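Pouring water, again: an afternoon with the Direo demonstration team

The first thing the team lead at Direo wants understood is that the robot is not thirsty. "People come round, they watch it for ten minutes, and they ask what the water is for," she says. "It's for spilling, mostly."

Direo is the part of Brasis that gathers examples for other people's learning systems. A person drives a pair of arms through a household job, the cameras and joints are logged, and the result goes into a set called Barasa. The pouring part of Barasa stands at 3,075 recordings, of which 2,680 have been passed as fit to train on. I asked what became of the rest. "They exist," she said. "We don't visit them."

A good recording, as she tells it, is a dull one. The operator picks things up, does the job and puts them down without showing off. Her people are told to work as if they were making a drink for someone they neither love nor dislike.

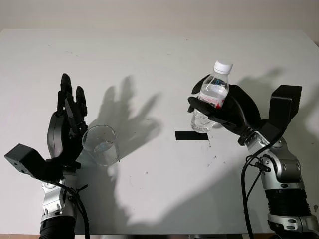 One of the operators disagreed about the dullness, saying that a system fed only tidy examples would have no notion of what to do when a grip went wrong, and that a fumble followed by a recovery was worth 11 perfect pours. The lead let this go by with the look of someone who has heard the number before. The quarrel was settled in May, after a fashion: recoveries are kept and tagged, plain failures are set aside.

What I had not expected was how much of the talk would be about packaging. "Everyone asks about the fingers," she says, "and the fingers are fine. It's the shopping that wears me out."

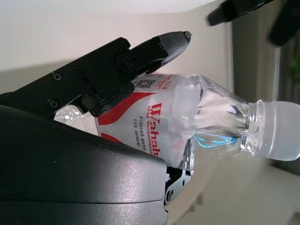

Variety is the whole trade, she explains, and it has to be the right sort. Changing the operator counts. Changing the time of day counts a little. A bottle counts every time it changes shape, and a thin one changes shape whenever it is held. By the time a Wahaha bottle has dents and folds round its shoulder like that, she regards it as a different object from the one that came out of the pack. "I used to throw the squashed ones away," she says. "Then I saw what people have in their kitchens."

Glassware is a separate grievance. A clear tumbler is hard on the depth cameras and not much kinder to the operator, who is steering by what the cameras send back.

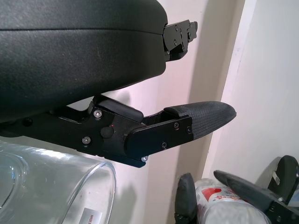 I asked why they bother with views from so close in, given that a camera at head height takes in both arms. She said the head camera is an honest witness with a poor seat. When a hand closes, it covers the very thing it is closing on, and the learner is left to guess. Close to, you get the open mouth of a glass lying on its side, and its thick rim, and you can see where a fingertip is in relation to it. You also get a great deal of screw. "The model will learn the screws too," she said. "We can't stop it taking an interest."

The checking is done by hand, with 2 reviewers to a recording. They work separately and are not told each other's marks until the end. Nastov, the labelling tool they use, was built in-house and has a button marked "unsure" that the lead tried to have removed. It is now the most useful button they have, she admits, though she would prefer that I hadn't written that down.

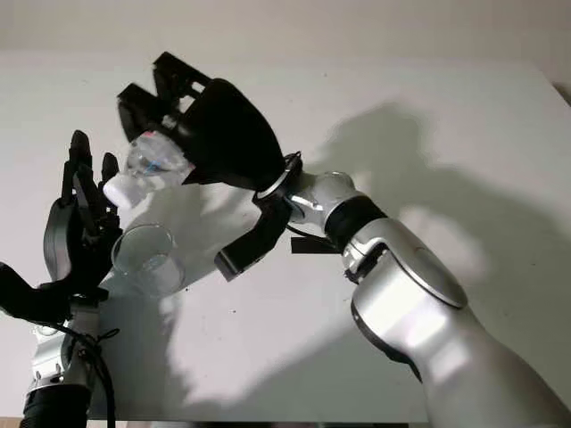 Page last changed: September 5, 2025

Near the end I asked whether the learner had become any good at pouring. "It's good at starting," she said. Stopping is the harder half, as anyone who has poured for a relative will know, and most of the next batch will be about when to tilt back. She would like more operators who pour badly by nature. I said I might be free, and was handed a form.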